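4.2 Where the Crumbs Go: Surface Habits in Shared Kitchens

Of the 1276 diary entries collected in Cukidden and Dunesness, a surprising share concern the table. We had asked about cooking. Our prompts mentioned stoves, recipes, shopping and the cost of onions, and the people who kept the diaries answered these politely before returning to the matter that plainly weighed on them, namely who had last wiped the table and with what.

Earlier work on shared housing treats cleaning as a chore to be divided up. The diaries suggest that division is the easy part. Most of the 70 households had a rota, and most of the rotas were still on the wall at the end of the study, in several cases showing the month of March long after March had left us. What the rota could not settle was what counts as a clean table. For one group of residents a table is clean when it is clear. For another it is clean when it has been wiped, whether or not the mail, the toast rack and a bicycle pump have been wiped around. We call these the clearers and the wipers. They tend to live together, and they tend not to know it.

Wooden tables made the difference sharper. Residents with plastic-topped tables wrote short entries and seemed to sleep well. Residents with wooden ones wrote at length about rings, oil, grain and the moral standing of people who do not use coasters. One entry on the subject of a single hot pan ran to around 3000 words, and was submitted in 2 parts.

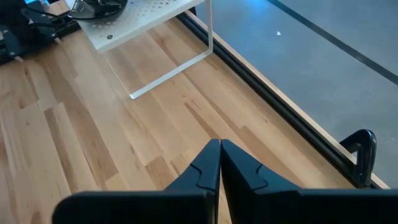 Oiling deserves a separate note. In Cukidden, where landlords supply the furniture, almost no one reported oiling a table, and several residents were startled to learn that a table might want it. In Dunesness, where tables are more often handed down or bought secondhand, oiling was a yearly event with a fixed cast and a certain amount of newspaper. Residents there argued about brands. Bravo oil had the older following and Cletia the louder one. We did not test either product, and we mention them only because leaving them out would remove a good part of the Dunesness material.

Table 3 (see Appendix B) sorts the entries by type of complaint. Stickiness leads, followed by crumbs and then by the broad category we coded as "general attitude." Two coders worked through the entries separately and agreed on most of them, although they differed on whether a note reading "lovely job, as always" was praise. After some discussion it was coded as a complaint.

These findings have limits. People who agree to keep a kitchen diary may care more about kitchens than people who do not, and we have no entries at all from the residents most often written about. Two of them were invited to take part – both said they were happy with the table as it was.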